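Cornham cup maker opens Pranham packing room and adds second fill size

For release: May

Kivi, the Cornham firm that makes clear measuring cups for lolly shops, bulk food stores and school canteens, has opened a packing and testing room at Pranham and will sell its portion cup in a second size from the end of the month.

A cup of dry goods is held tilted, with an empty cup standing on the bench at Pranham.

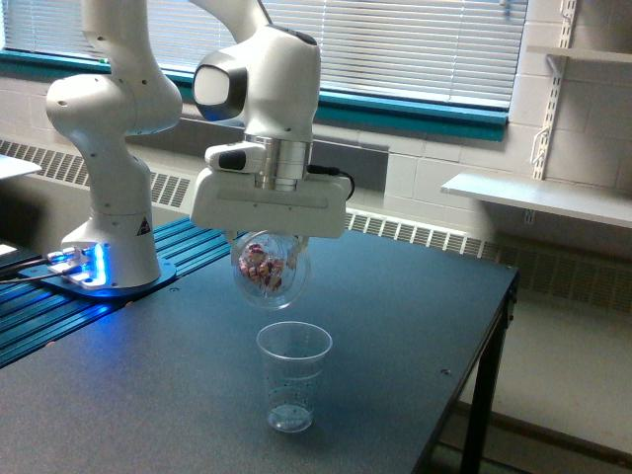
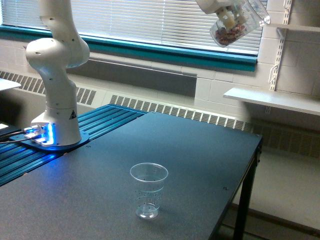
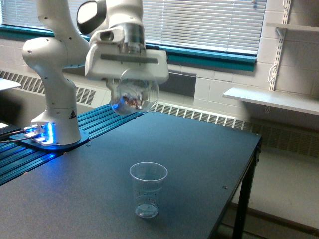
The new size, sold as the Kivi Small, joins the Kivi Regular, which has been on sale to the trade for three years. Both cups are clear plastic with a wide rim and a narrower base, and both are marked so that staff can fill to a level by eye without putting each serve on the scales.

Lorraine Tuhiwai, general manager of Kivi, said the smaller cup had been the most common request from customers since the Regular came out.

"Shops that sell by the scoop have been half-filling the Regular and then getting complaints that it looks stingy," Ms Tuhiwai said. "A full small cup suits them better. We held off until we were satisfied with how it poured, and that took longer than we had planned."

Pouring is the main work of the new room. Customers use the cups to fill jars, bags and party boxes, and the shape of the rim affects how cleanly the contents leave the cup. Wrapped lollies tend to bunch at the base and then come out together. Beans, lentils and whole grains run earlier and faster, and are more likely to spill over the side if the cup is tipped too far too soon.

Ertuğrul Ersoy, who heads product testing, said the team had gone through 31 versions of the rim before settling on the one now in production.

"The early ones were too thick at the lip, so small grains would catch and then drop late," Mr Ersoy said. "Thinner was better for pouring but the cups cracked when they were stacked. The final rim is a compromise and we think it is a fair one. Very fine goods such as icing sugar are still slow to clear, and we recommend a scoop for those."

The markings have also changed. On the Regular, customers told the company that the numbers wore off after repeated washing. The markings on the Small use a different ink, and stock of the Regular made at Cornham from May onward will use it too. Shops holding older stock do not need to return it. Replacement cups will be supplied free of charge where the markings have become unreadable within a year of purchase, on presentation of the original invoice.

The Pranham premises were previously used as a furniture showroom. Kivi took over the lease last spring and fitted out the front of the building for testing and the rear for packing and dispatch. Moulding remains at Cornham and no jobs have been transferred between the two sites. Seven people are employed at Pranham, four of them in dispatch.

Gunnlaugur Bisgaard, site manager at Pranham, said having packing and testing under the one roof had already shortened the time between a complaint and a change.

"If a carton comes back with split cups, it goes on the bench the same afternoon," Mr Bisgaard said. "Before this we would put it on the truck to Cornham and wait for a phone call."

Cups are packed in sleeves and sold by the carton. The Small will be supplied in cartons of 100 and the Regular will continue in cartons of 72. A full pallet of the Regular holds 2688 cups. Pallet quantities for the Small will be confirmed when the outer carton has been finalised, and wholesale customers will be notified by email.

Lids are sold separately. The existing Regular lid does not fit the Small. A press-on lid for the Small is in development with Bullix, which already makes the Regular lid, and is expected to be available before the Christmas ordering period. Until then, customers who need a closed container are advised to stay with the Regular.

Ona Uibo, who runs a lolly counter and two market stalls in Cornham, has been using trial stock of the Small for several weeks.

"I use it for mixed wrapped lollies, mostly the fruit chews, and for the kids' bags," Ms Uibo said. "It sits flat on the counter and I can see the level without bending down. I would like the lid sooner than Christmas because at the markets everything has to be covered, so for now the Small stays in the shop and the Regular goes on the stalls."

Both cups can be washed by hand or on the top rack of a dishwasher. They are intended for dry goods at room temperature and should not be used for hot drinks, hot oil or melted chocolate. They are not suitable for the microwave.

Existing customers can add the Small to a standing order at any time. Orders received before noon are dispatched from Pranham the same working day, and orders received after noon go out on the next. Collection is available from the roller door at the rear of the building. Customers collecting by ute or trailer are asked to bring their own tie-downs, as cartons are light and will shift on the road. Parking at the front is shared with the neighbouring businesses and is limited to 15 minutes.

Sample packs containing both cups are available to retailers, canteens and community groups on request. Each organisation may order one sample pack, and delivery is free within the Cornham and Pranham areas. Requests should give the name of the organisation, a street address and a short note of what the cups will be used for, so that the correct product sheet can be included.

A trade morning will be held at Pranham once the Small is in full supply. Visitors will be able to try both cups with their own dry goods, and should bring these in sealed containers. Any goods containing nuts need to be labelled and will be handled on a separate bench. Details will be sent to account holders.

Media enquiries and requests for product samples for review should be directed to Volodymyr Lytvynenko, communications, at the Kivi office in Cornham. Interviews with Ms Tuhiwai and Mr Ersoy can be arranged with a day's notice.

About Kivi

Kivi designs and manufactures portion and measuring cups for the retail food trade. The company has its moulding plant and head office in Cornham and its testing, packing and dispatch operation in Pranham.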